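Die Mindesthaltbarkeit ist keine Messgröße

Von Roxana Cozma
6. Februar 2024

Wer über Lebensmittelverluste im Haushalt spricht, kommt rasch auf das Datum zu sprechen. Es steht auf der Packung, es ist amtlich geregelt, und es lässt sich ablesen. Über die Lagerung wird dagegen selten geredet. Ich halte das für einen Fehler in der Gewichtung.

Das Mindesthaltbarkeitsdatum gibt an, bis wann der Hersteller bei sachgerechter Lagerung bestimmte Eigenschaften zusichert. Über den Zustand der Ware am Tag danach sagt es nichts aus. In den Beratungen in Clumdale und Vakdale wurde es trotzdem regelmäßig als Grenzwert behandelt, auch bei Trockenware, deren Qualität von Feuchte und Temperatur weit stärker abhängt als vom Kalender.

Bei unverpackter Ware fehlt die Angabe ohnehin. Zuckermais etwa wandelt nach der Ernte seinen Zucker in Stärke um, und zwar umso schneller, je wärmer er liegt. Ein Kolben, der bei Zimmertemperatur auf dem Tisch wartet, verliert Süße, ohne dass man es ihm ansieht. Im Kühlschrank verläuft derselbe Vorgang deutlich langsamer. Für Brot gilt das Umgekehrte: Es altert knapp über dem Gefrierpunkt am schnellsten und gehört in den Kasten oder gleich in die Tiefkühlung. 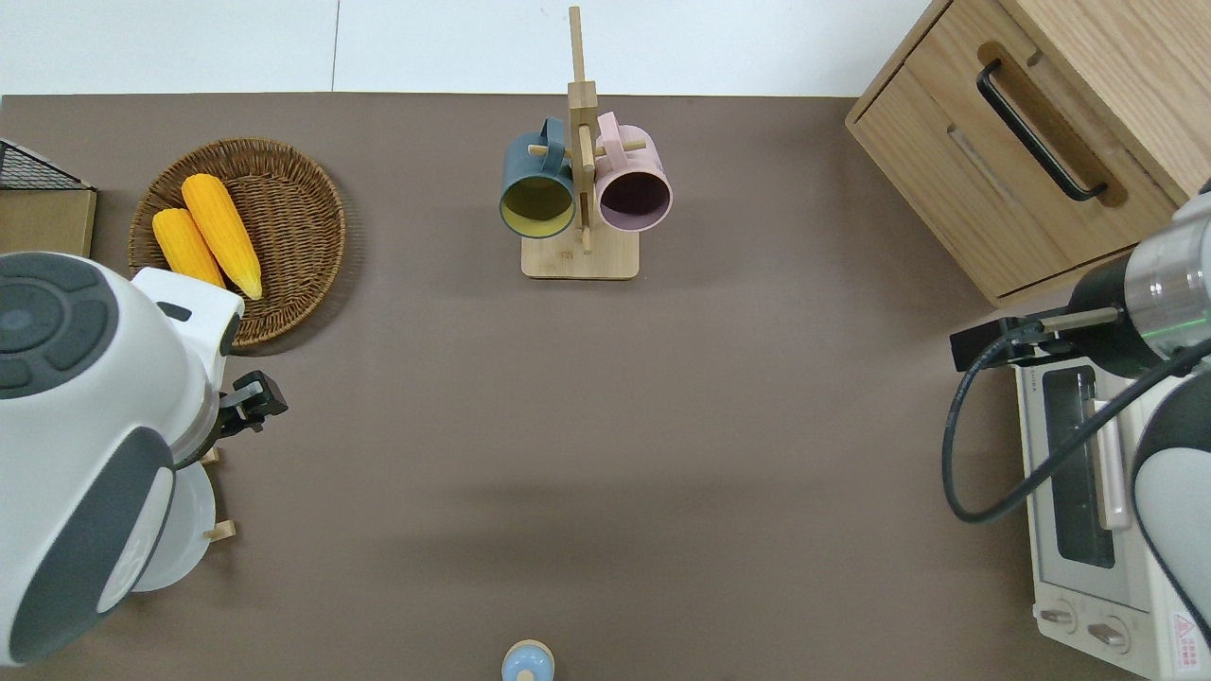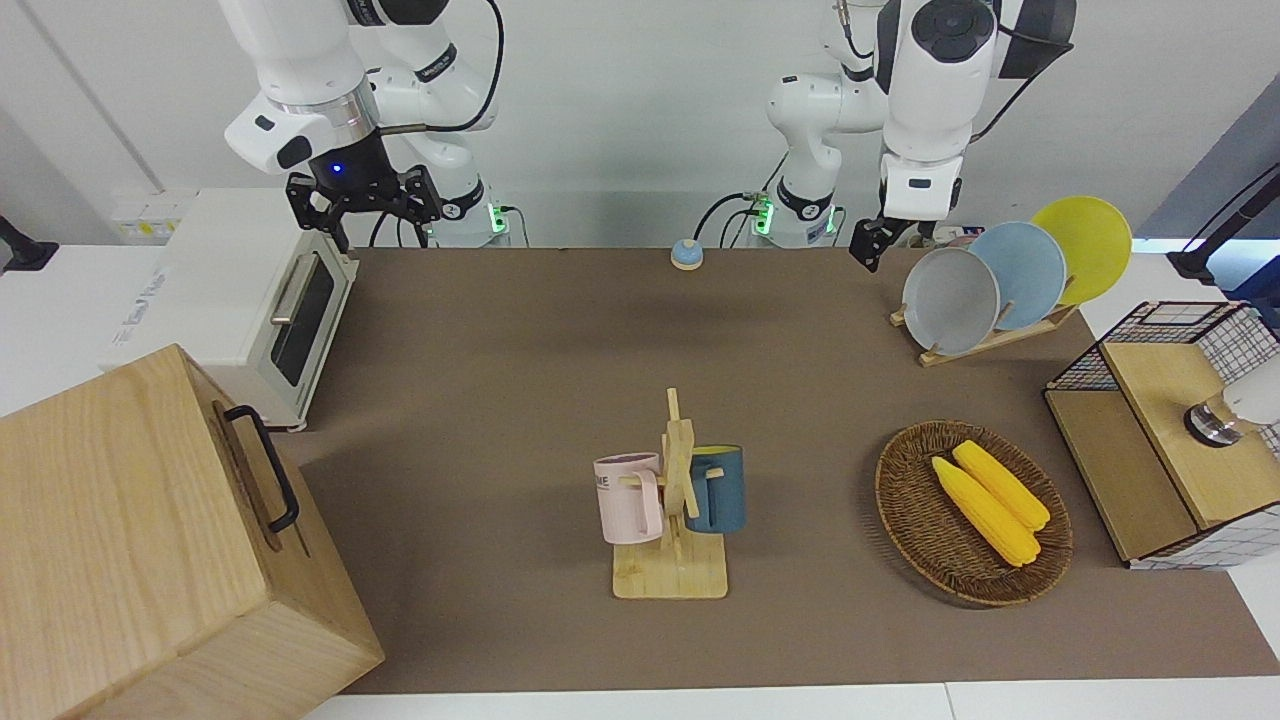 Maiskolben im geflochtenen Tablett (erstes Bild); Arbeitstisch mit Kleinofen und Tellern (zweites Bild).

Duangjai Onsri hat im Mai eine Auswertung von 856 Haushaltsprotokollen vorgelegt, geführt über jeweils 7 Tage. Erfasst wurden 1.897 Wegwerfvorgänge. Die Protokolle unterscheiden nach Warengruppe, Lagerort und angegebenem Grund. Am Lagerort zeigt sich der deutlichste Unterschied - und ausgerechnet er fehlt in den meisten Ratgebern. Einzuwenden ist, dass die Gründe auf Selbstauskunft beruhen. »Abgelaufen« wird vermutlich häufiger eingetragen als »falsch gelagert«, weil das zweite ein Eingeständnis enthält. Eine Kontrollmessung der Kühlschranktemperaturen gab es nicht.

Das Vorhaben Grundeck will die Lücke mit einem gedruckten Lagerblatt schließen, Auflage 3.000 Stück. Der Entwurf ist brauchbar, die Tabelle jedoch zu grob. »Gemüse: kühl« hilft bei Tomaten nicht weiter und bei Kartoffeln auch nicht, denn beide nehmen im Kühlschrank Schaden. Nötig wären Temperaturbereiche je Sorte, dazu ein Hinweis auf ethylenabgebende Früchte, die getrennt liegen sollten.

Das Datum abzuschaffen, wie es Rusu fordert, halte ich für verfrüht. Bei länger haltbarer Trockenware ließe sich darüber reden, bei Molkereiprodukten kaum. Zunächst sollte die Lagerangabe auf der Packung dieselbe Schriftgröße bekommen wie das Datum und unmittelbar daneben stehen.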